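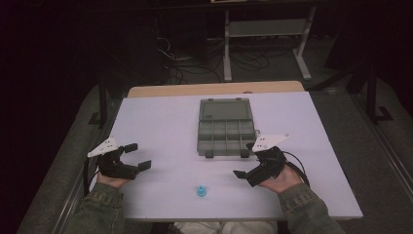 Wostosden Parts Storage — Gallery

Small-parts storage at the Wostosden bench shop was reorganized in December. The stock list stood at 2,877 loose items against a planned ceiling of 3,000, most of them caps, plugs, clips and short fasteners. Notes by Obaidul Roy.

Organizer box, open
Gray plastic, with a flip-open lid and two rows of small rectangular compartments. Raised dividers separate the cells. Two small black latch clips sit at the front edge, one near each corner. Check both before the box is carried upright; a single closed latch will let the lid flex and small parts migrate between cells.

Lid position
Fold the lid back to the far side of the box before filling. Hinge tabs are the usual failure point on boxes of this type — do not lean on an open lid.

Light-blue piece
Short and cylindrical, narrower at the top, with a flared base. Stage single pieces in front of the box, on the side nearer the operator. Mixed colors may share a row but not a cell.

Work surface
Pale, smooth top with a thin gray-silver rim along the left and front edges. Light tops are preferred for sorting, as dark clips and washers show up quickly against them. Wipe down between batches.

Labeling
Labels go on the outside of the lid, upper left, printed in capitals. Part code first, then quantity. The Wirotum codes were retired with the old drawers and should not be copied across. Parts from Kuhlmann keep the supplier number until the next stock check.

Limits
Maximum 20 pieces per cell for caps and plugs. Reorder when a full box drops below 95 pieces in total. Overflow goes to the Wivetside shelf in closed bags, one part code per bag.

Filed under: Storage, Bench, Small Parts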